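Print this article | E-mail this article

Who Checks the Bread?

I spent most of a Wednesday arguing about toast, and I'd do it again. The argument was over a draft checklist called Duggan, which the people at Parnex have been writing for anyone who tests robot arms on kitchen chores in simulation. It runs to 20 pages (down from a lot more, I'm told) and it wants to settle something you'd think was settled years ago: when can you say the robot picked the thing up?

My own answer was "when it's off the table," and boy, did I get looks for that! Duggan wants the object clear of the surface, gripped on opposite sides, and held that way for 3 seconds before anybody writes down a success. Bread is a nice nasty case. Squeeze a real slice like you'd squeeze a block and you've got crumbs, but a simulated slice may put up with anything, so the draft asks you to report your grip force along with your score. I love that rule. I've read so many glowing results that left it out. 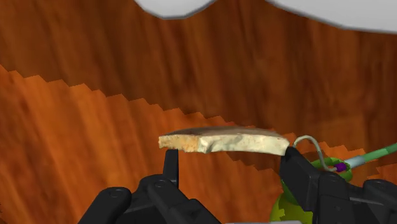 RULES & GOOD PRACTICE

The section I liked best deals with clutter. Plenty of labs test on a bare tabletop, one object, one bowl, and then brag about the numbers. Duggan says you have to leave other stuff lying about, and you have to publish the layout, including anything tipped on its side. A lamp that has fallen over counts as part of the test. So does a chair in the background, if the cameras can see it (there was some grumbling over that one, but it stayed in).

Then there's the question of letting go. Say the job is to put a biscuit in a bowl. Does hovering near the rim earn partial credit? I said sure, give the poor arm something! The draft says no, and after a long lunch I came around. Partial credit gets added up, and before long you have a robot with a terrific average that has never put anything in a bowl. You can log how far it got, and you should, but that goes in its own column.
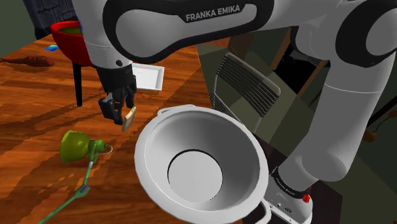 PEKGATE, January

The trial batch was run here, at the Zistlow workshop, and it came to 664 attempts, every one of them scored by two people who weren't allowed to compare notes. They disagreed more than I expected, mostly over drops that landed on a rim. So the next draft will spell that out: the object has to be resting inside, with the fingers open and clear.

There are 5 rules still up for debate, and the one I'd fight for is the dullest of the bunch. Save the failures. Keep the recordings, keep the settings, and put them where other folks can get at them. I watched a whole string of missed grabs that afternoon and learned more from those than from the good runs, even if my coffee went cold. Comments on the draft are open until the next meeting, and I've already sent in mine about the crumbs.

Print this article | E-mail this article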